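Ask Celeste Vilela which chore people want gone and she answers before the question is finished. Bathrooms. Her team at Rikden has spent since May on one job, cleaning a bathtub, and she does not expect a machine to do it alone this year. 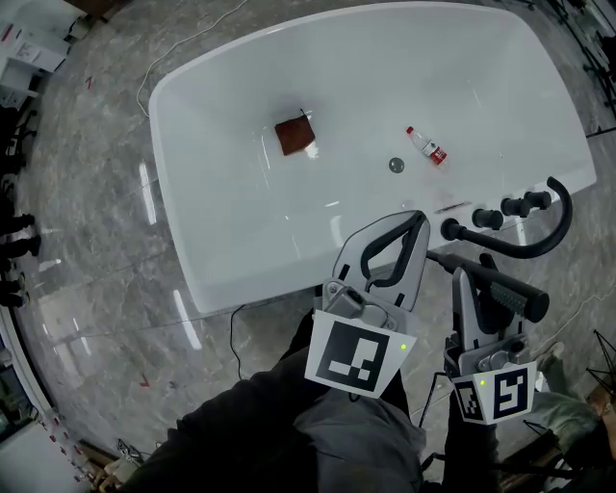

A handheld gripper closes on the shower head at the Rikden test tub.

The trouble is in the small steps. A hose pulls back. A sponge changes shape when it is squeezed. Rikden has recorded 470 runs of the job with people working the grippers, and Vilela wants 2000 before she trains the next model.

Ikhsan Mangundap, who reviews the runs, threw out 211 of them.

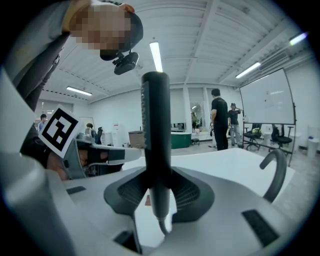 Most were rejected for dull reasons, he says, such as a marker turned too far to read or a hand that moved too fast. Kallbridge, which builds arms for shops, has the same complaint about packing shelves. Its engineer Florêncio Leitão thinks stores will get useful machines first. Homes vary too much, he says, and a tub is harder than a box.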